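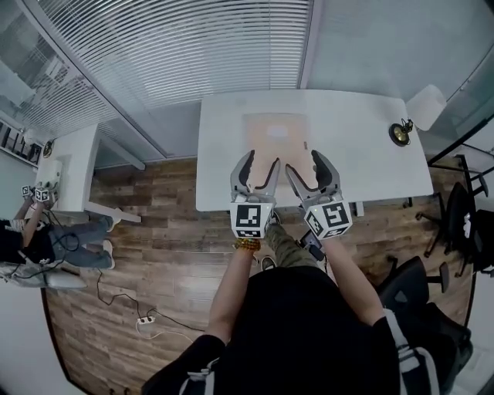 Tsegereda Chala schrieb:
Bei 100 cm Plattentiefe würde ich die Querzarge trotzdem nicht weglassen. Die Platte hängt sonst in der Mitte durch, egal was im Datenblatt zur Tragfähigkeit steht. Welche Stärke hat sie?

spanplatz schrieb:
25 mm, beidseitig weiß beschichtet. Gestell ist das Drenano in der kurzen Ausführung, also zwei Längsholme, keine Querverbindung. Problem ist wie gesagt nicht die Durchbiegung, sondern das Wackeln quer zur Längsseite. Stellfüße sind ausgedreht und gekontert, Boden mit der Wasserwaage geprüft.

kantholz_nord schrieb:
Dann ist es die Eckverbindung. Beim Drenano werden die Beine mit je zwei M6 in Einschlagmuttern gezogen. Die setzen sich nach ein paar Wochen. Nachziehen hilft bis zum nächsten Mal. Rampamuffen rein, fertig.

Elfriede Lehner schrieb:
Muffen ändern an der Steifigkeit des Knotens wenig. Die Auflagefläche am Beinkopf ist zu klein, das Moment aus der Querlast geht fast vollständig über die zwei Schrauben. Abhilfe schafft nur ein größerer Hebelarm, also eine Kopfplatte oder ein Winkel mit Strebe. Ich habe im Dezember einen Tisch gleicher Bauart mit Stahlwinkeln umgerüstet, Schenkellänge 120 mm, vier Schrauben je Schenkel. Seitdem Ruhe.

kantholz_nord schrieb:
Bei mir stehen zwei davon mit Muffen und da wackelt nichts. Man muss nicht jeden Tisch zur Brücke ausbauen.

Elfriede Lehner schrieb:
Was steht darauf, und stehen sie an der Wand?

kantholz_nord schrieb:
An der Wand, ja. Drucker und Ablage.

Elfriede Lehner schrieb:
Dann nimmt die Wand die Querlast auf. Kein Vergleich mit einer freistehenden Aufstellung.

spanplatz schrieb:
Meiner steht frei. An die Wand schieben geht nicht, man muss von beiden Längsseiten dran. Habe eben gemessen: Auslenkung an der Plattenkante 3 mm bei mäßigem Druck mit der Hand. Kraft nicht gemessen, Federwaage habe ich keine.

Tsegereda Chala schrieb:
3 mm ohne Kraftangabe sagt leider nichts. Nimm eine Schnur, eine Umlenkrolle und einen Wassereimer mit bekannter Füllmenge. Fünf Liter reichen. Danach jede Änderung mit derselben Last wiederholen, sonst diskutieren wir hier nur Gefühle.
Zu den Winkeln: Abstand zwischen Bein und Längsholm prüfen. Beim Fostlow-Gestell passen 120er Schenkel, beim Drenano sitzt meines Wissens der Kabelkanal im Weg.

leimfuge schrieb:
Kabelkanal lässt sich abschrauben, zwei Schrauben von unten. Alternative ohne Bohren in die Platte: Kreuzverspannung aus Drahtseil 3 mm mit Spannschlössern zwischen den Beinen einer Stirnseite. Kostet wenig, baut flach, Fußraum an den Längsseiten bleibt frei. Nachteil ist das Nachspannen.

kantholz_nord schrieb:
Drahtseil an einem Arbeitstisch, da bleibt jeder mit dem Staubsauger hängen.

leimfuge schrieb:
An der Stirnseite saugt man daran vorbei. Geht aber auch mit Flachstahl, dann eben nur eine Diagonale.

spanplatz schrieb:
Eimerversuch gemacht, fünf Liter, Seil auf Höhe der Plattenkante. Ausgangszustand 2,5 mm. Schrauben nachgezogen: 2,1 mm. Provisorische Diagonale aus Dachlatte, mit Zwingen an beiden Stirnseiten: 0,4 mm. Winkel sind bestellt, teste ich als Nächstes ohne Latte.

Elfriede Lehner schrieb:
Bitte dabei notieren, ob der Kabelkanal montiert ist. Vorbohren 3,5 mm, und die Schraubenlänge bei 25 mm Platte auf maximal 20 mm begrenzen.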